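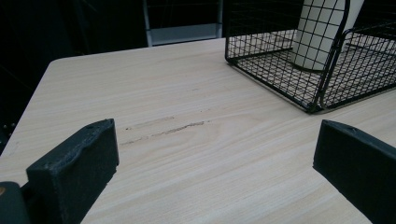

Pidden Water Talks — group project, final write up
Written by Yavuz Kozan, rest of group to check the bits on voting

Aim. To find out why two towns on either side of a border could agree on a bridge in one afternoon and then spend years on the river under it. The towns are Purnik (upstream) and Tuncer (downstream). The river is the Pidden. Our module asked for a small case of cross-border talks, so no big summits.

What we read. Minutes of the joint council, 132 pages, most of it in translation. Local papers from both sides. The draft agreement and the later one. Also 2 phone interviews, one with a former clerk in Purnik and one with a teacher in Tuncer who sat in on the open meetings. We wanted a third but he stopped answering.

Background, short version. Purnik takes water for its fields from May on. Tuncer gets what is left and by July it is not much. The old agreement only said "fair use" and gave no amounts. Both sides quote it and both say it backs them.

The talks. First round went on procedure. Who chairs, which language the minutes are in, where to meet. In the end they swapped towns each time, and the host took the chair. The clerk said this was the hardest thing they settled, the teacher said it was a waste of a spring. We put both in.

Second round was the draft. Tuncer asked for 55 per cent of the summer flow. Purnik offered a fixed amount instead of a share, which sounds safer but in a wet year gives Tuncer less. The papers in Tuncer missed this completly for weeks. Disto, the village between them, had no seat, only a letter read out at the end of one meeting.

Final text. A share in dry months, fixed amount the rest of the year, one gauge at Disto read by both sides. Signed at some point in autumn, the copies don't agree on when. 78 households in Disto are named in the annex as having first call on drinking water — so the letter did something.

What we think. The gauge mattered more than the share. Before it each town used its own readings and they never matched, so every meeting began with an hour on whose were right. After it the minutes get a lot shorter.

Problems. Translation is ours in places and rough. Purnik papers easier to get than Tuncer ones so probly some tilt that way. No figures for actual flow after signing, asked twice, nothing back.

Still to do: page numbers for the minutes, fix the map key, spelling of Pidden in section titles.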